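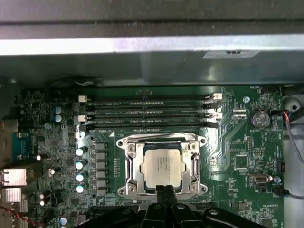

Software before hardware: the Trerkico planning team on taking desktop computers apart

Interview, April

The planning and control team at Trerkico has spent the past year writing software for the disassembly of used desktop computers. The work is carried out at the Marsden laboratory, and its central product is a task planner called Cestevine. The team's software lead spoke to us about the present state of the system, its known weaknesses and the plans for the coming months.

Asked what Cestevine does, the lead described it as a layer between a written procedure and the motion controller. "A technician can say that the memory comes out before the processor, and will be right nearly every time. The planner has to hold that order, check it against what the cameras report, and change it if a part is missing or something is in the way."

The team's early versions worked from a fixed list of steps for each model of computer. This was given up after 34 machines had been entered by hand. The current version stores parts and the relations between them, such as which part covers another and which latch must be open first, and draws up the order of work at the start of each job.

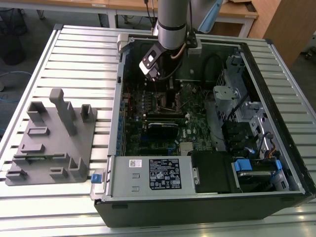 Much of the interview concerned perception. The lead explained that the system uses both fixed views of the table and a view from the wrist, and that the two serve different purposes. "The fixed view tells us which way the case is lying and where the large parts are. It is of little help with a latch. For that we rely on the wrist camera, and the difficulty is that the gripper hides part of what we most want to see."

The answer, for the present, has been to let the planner ask for a second look. Where the estimate of a part's position is too uncertain, the arm is sent to another angle before any contact is permitted. The lead acknowledged that this is slow. Each additional look adds to the length of the job, and the team has set a limit on how many may be requested before the system stops and calls an operator.

Shiny surfaces remain a concern. Bare metal returns bright patches that the depth software reads as holes or edges. A filter written at Marsden removes the worst of these, but it also removes small real features, and the team is not satisfied with it. "We would sooner have a gap in the data that we know is a gap," the lead said.

On control, the team has kept to a cautious approach. The arm moves freely down to 30 millimetres above the board, after which a separate controller takes over, with lower speed and a limit on force. The change from one controller to the other caused the greatest number of faults last winter. A short pause at the changeover was added first and was later replaced by a proper check that both controllers agree on the position of the tool.

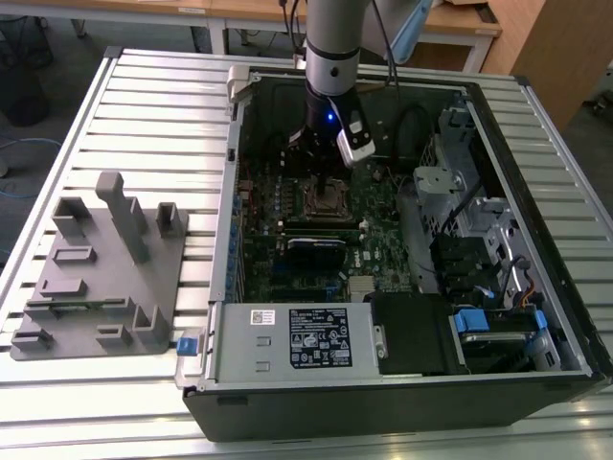 The lead was asked how changes to the software are tested. Every new version is first run in simulation, against a set of 1000 recorded starting positions, and must complete them without a planned collision. It is then tried on the table at reduced speed. Versions that pass are released to a partner site at Katby, where the same planner runs on a different arm. "Katby finds the things we have taken for granted," the lead said. "Our first release there assumed our own cable routing. It was written into the motion limits and we had forgotten it."

The tooling around the planner has also grown. Operators can now replay a job step by step, with the camera views, the planner's choices and the force readings set on one time line. The lead regards this as the most useful piece of work of the year and regretted that it had not been started sooner. Over 100 faults have been traced with it so far, many of them to mistakes in the part descriptions and comparatively few to the motion code.

The next release will deal with cables, which the planner at present treats as fixed obstacles. The team intends to allow a cable to be moved aside and held, a step that calls for changes to both the planner and the low-speed controller. No release month has been agreed with Katby, and the lead declined to offer one.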